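Search this notebook
Search

Dye bench notebook – wash fastness, reactive reds on cotton knit
September 2022

Picking up from the July entry. The Cleklow red still bleeds onto adjacent white in the second wash, and the Mundura red does not, at the same depth of shade. Junhao Li thinks the difference is in the wash-off and has nothing to do with the dye. I am inclined to agree but want it on paper before we change the procedure.

Setup. Both dyes at 2 percent on weight of fabric, same roll of scoured single jersey, soda ash fixation, liquor from the same salt stock. Old wash-off: cold rinse, warm rinse, one soaping, cold rinse. New wash-off: cold rinse until the salt is out, then 2 soapings at the boil, then cold rinse. The conductivity meter was reading high again, so I checked it against the standard before starting. Probe cleaned, reading fine afterward.

The reason for moving the first rinse: with salt still in the fabric, the hydrolyzed dye holds on to the cotton and hot soaping does very little. We have been soaping too early. The old sheet says "rinse well," and everybody reads that differently. I would like a conductivity number there instead. Not settled yet.

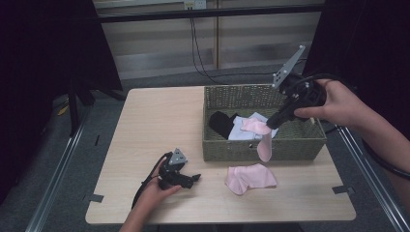
Test pieces were cut at 100 mm with the multifiber strip stitched along one short edge. Last time I stitched all the way round and the strip puckered, which made the staining hard to grade. One edge only from now on. Polyester thread, undyed.

Results, Cleklow red. Old wash-off: clear staining on the cotton band, a trace on the nylon, the rest clean. New wash-off: cotton band close to the control, nylon clean. Shade is slightly lighter after the new wash-off, as expected if loose dye is coming out. Mundura red: no difference I can see between the two methods, in staining or in shade.

One odd piece. Sample 148 (Cleklow, new wash-off) stained more than the others in its set. It was at the bottom of the pot and may have been folded during the first soaping. Repeat it before drawing anything from it. Do not average it in.

Dry rub is good on everything. Wet rub still weak on the Cleklow, old wash-off. New wash-off pieces not rubbed yet, they are on the rack in the Romlow room.

To do:
- Repeat 148 with more liquor and keep it moving.
- Wet rub on the remaining pieces.
- Ask Dai whether their softener goes on before or after the last rinse. If before, our comparison with their lot means very little.
- Rewrite the rinse step with a number in it – Junhao has the draft.
- Order multifiber strip. Down to the last short length.

3 comments | 0 shares
Contact the dye bench | Back to top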